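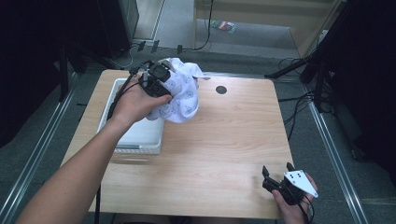 Looking after the team kit at home: washing, drying and small repairs

Posted May 9, 2024 by Seema Prajapati, Girnthorpe Basketball Club

When I took over the kit bag in March I thought it would be a matter of putting a few vests through the wash and handing them out again before the next game. My mother laughed down the phone at me, and she was quite right to! I have learned a good deal since then, mostly from the people who did it before me, and several parents have asked me to write it down so that they can use it for their own children's things as well. So put the kettle on, because I do go on a bit.

Before the wash

Empty the bag the same evening. I know you are tired and it was an away game and the traffic was dreadful, but a vest left rolled up in a closed bag overnight comes out smelling of something that two washes won't shift. If you really can't face the machine, just hang everything over the bath and go to bed.

Turn every vest and every pair of shorts inside out. The sweat is on the inside, and the numbers on the outside will crack if they rub against the drum. Do up any zips on the warm-up tops, and pull the drawstrings level and tie them in a loose bow, or you will be fishing about in the waistband with a safety pin later on (I keep one on the kitchen windowsill for exactly this).

Check for tape. The players strap their fingers and ankles, and little bits of it get everywhere. Once it has been through a warm wash the glue spreads and goes grey. Peel off what you can, then dab the sticky patch with a drop of cooking oil, leave it for 20 minutes and rub in some washing-up liquid before it goes in with the rest.

Washing

Cool wash, ordinary liquid, and less of it than you think. Powder is fine for towels but I find it leaves white streaks on our navy away vests. Please don't use fabric softener on anything stretchy. It coats the cloth, and then the cloth stops letting the sweat through and starts holding on to the smell instead. Half a cup of white vinegar in the softener drawer does a much better job, and no, your child will not go on court smelling like a chip shop. It rinses away.

Towels can go at 60 on their own, and they should go on their own, as the fluff sticks to the vests something terrible.

For blood, which we do get from time to time when somebody catches an elbow on the nose, use cold water straight away and never hot. Hold the mark under the cold tap from the back of the cloth, then rub in a little plain soap and leave it in a bowl of cold salty water while you have your tea. Karthikeyan Joseph, who coaches the under-sixteens, takes a bottle of cold water to every game for this and it has saved us three white vests so far.

Drying

Never on a radiator, and never in the tumble dryer if there is a printed number on it. Outside on the line in the shade is best. Indoors, use plastic hangers for the vests and peg the shorts by the waistband. They dry quickly if there's a bit of air between them.

Shoes

Take the insoles out and stand them up somewhere airy. Stuff the shoes with newspaper and change it before bed. A spoonful of bicarbonate of soda in an old sock, knotted at the top and pushed down into the toe, will freshen them up nicely by the next training night. For the soles, wipe them with a damp cloth and let them dry fully. Trilok Nautiyal swears by a toothbrush for the grooves, and having seen how much dust he got out of one pair I have come round to it.

Small repairs

Catch loose hems early. A few stitches with ordinary polyester thread will hold, but leave the thread a touch slack, or it will snap the first time somebody jumps for a rebound. If a number starts to lift at one corner, lay a sheet of baking paper over it and press with a cool iron, counting slowly to ten. Don't slide the iron about. Let it cool completely before you move it or have a look underneath, however tempting that is.

Putting it away

Fold the vests in number order with the numbers facing up, and put the shorts underneath by size. It takes a few minutes more at home and saves a great deal of shouting in the changing room. I tuck a bar of wrapped soap down the side of the bag over the summer break, and leave the zip open an inch or two.

The basketballs like a wipe with a damp cloth and nothing stronger. Keep them indoors, away from the boiler, and let a little air out if they won't be used for a good while.

If you've a tip for getting floor polish out of white socks, do please tell me at training, or leave a note with Sushil at the door. I have tried lemon juice and it made no difference at all, although the utility room smelled lovely.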